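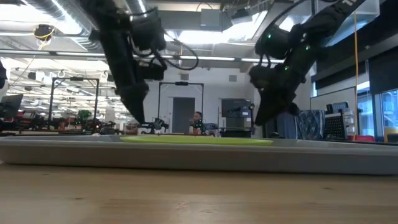
Two arms, one tray, one green disc.

I've had a soft spot for gadgets that promise to set the table ever since my twins learned to hide at dinnertime, so when Wing-yan Ko told me Karkar was renting out a two-arm place-setting kit, I signed up before I'd read the price. It's $16 a day for the software on top of the arms, and you get 14 days to change your mind (I used most of them!). 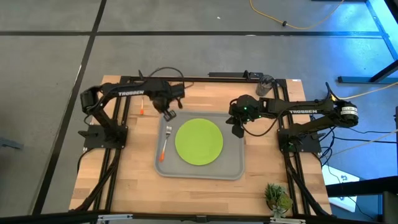 Karkar's setup guide is 2 pages long and skips the tips you need most. Start with the tray and get that right before you touch any of the settings. I like a plain gray one with a bright plate in the middle, lime green being my favorite, and a fork with an orange handle to the left of it, tines pointing up toward the far side. Strong colors make it so much easier for me to tell from across the room whether a piece has drifted. Leave the cup off the tray until last – mine kept getting bumped.

More things I picked up:

Put a damp dishcloth under the tray if your table is slick. Wring it out well.

Go for matte plates if you have them. Glossy ones gave me fits under the kitchen lights.

Teach it one piece at a time, fork first, and save after each.

Keep good china out of it for the first week – I mean it.

Would I pay for it again? For a big holiday dinner, yes, and I'd split it with a neighbor. For weeknights I'm back to bribing the twins. Fiifi Owusu answers the support emails and he's a gem, so write to him if your arms stall halfway.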